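Incidencia 797 — Bandas horizontales periódicas en plotter Kekier
Estado: cerrada
Prioridad: media
Abierta por: Gevanwood, sección de rotulación
Asignada a: Hòa Huỳnh
Equipo: Kekier de inyección, rollo a rollo
RIP: Holub
Soporte: vinilo monomérico Hustia, brillo

Descripción inicial

Desde el cambio de bobina aparece una línea clara transversal al avance del material. Se repite cada 40 mm en toda la longitud del trabajo. Afecta a los grises y marrones medios; en negro pleno no se aprecia y en amarillo es muy débil. El test de inyectores sale completo. Se ha hecho limpieza normal y limpieza fuerte sin cambio. El trabajo no puede entregarse así, va laminado y el laminado acentúa la línea.

Parámetros en el momento del fallo: modo bidireccional, velocidad de carro 700 mm/s, calentadores de entrada y salida activados, compensación de avance en automático.

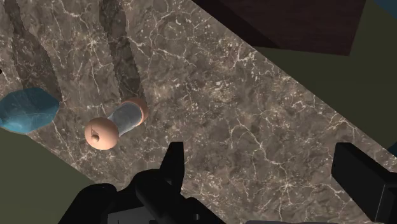 Maja Krawczyk: El test de inyectores no sirve para descartar esto. Si el paso es constante, mirad el avance antes de seguir gastando tinta en limpiezas. ¿La compensación se recalculó con la bobina nueva o se mantiene la de la anterior? Adjuntad el registro del equipo y medid el paso en el borde izquierdo y en el derecho. Si no coincide, es carga torcida.

Respuesta de Hòa Huỳnh

El paso coincide en ambos bordes. Carga torcida descartada. La compensación automática no se recalculó: el registro conserva el valor de la bobina anterior, de otro espesor. El asistente de cambio de soporte se cerró sin confirmar y el equipo no avisa de ello.

Pruebas realizadas, en orden:

1. Recalibración del avance con el patrón interno. La línea se atenúa pero sigue presente.
2. Mismo archivo en modo unidireccional. Sin cambio. Se descarta la alineación bidireccional.
3. Cambio de vacío de alto a medio. Sin cambio.
4. Giro manual del rodillo de arrastre con el equipo apagado. Se nota un punto duro por vuelta.
5. Limpieza del rodillo con paño sin pelusa y alcohol isopropílico. Había adhesivo seco junto al segundo rodillo de presión.

El desarrollo del rodillo corresponde al paso medido entre líneas. El contador de material marcaba 555 m desde la última limpieza registrada.
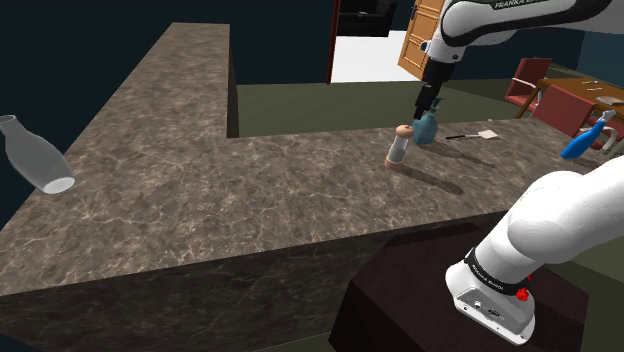 Tras la limpieza se repitió la recalibración y se imprimió una carta de grises a todo el ancho. La línea ya no se ve a distancia de lectura; con cuentahílos queda una variación mínima, dentro de tolerancia. Conviene hacer la comprobación sobre gris uniforme. Un motivo como el mármol de la encimera, pardo grisáceo con vetas crema y blancas, disimula una línea clara fina y puede dar por bueno un avance que no lo está. Para los paneles de efecto piedra la tolerancia es mayor, pero la carta se imprime igual.

Comentario de Gevanwood

Recibido. Hemos reimpreso el trabajo y pasa el control. Queda una duda: al cargar el perfil Hustia en Holub, el campo de compensación aparece vacío.

Respuesta de Hòa Huỳnh

Es correcto. Holub no guarda ese valor, lo guarda el Kekier por cada soporte definido en el panel. Cread un soporte nuevo para el Hustia en lugar de sobrescribir el existente — si se sobrescribe, hereda el avance anterior hasta que se confirma el asistente.

Causa registrada: suciedad en rodillo de arrastre y compensación de avance no actualizada.
Piezas sustituidas: ninguna.
Pendiente: revisar el rodillo en el mantenimiento de noviembre.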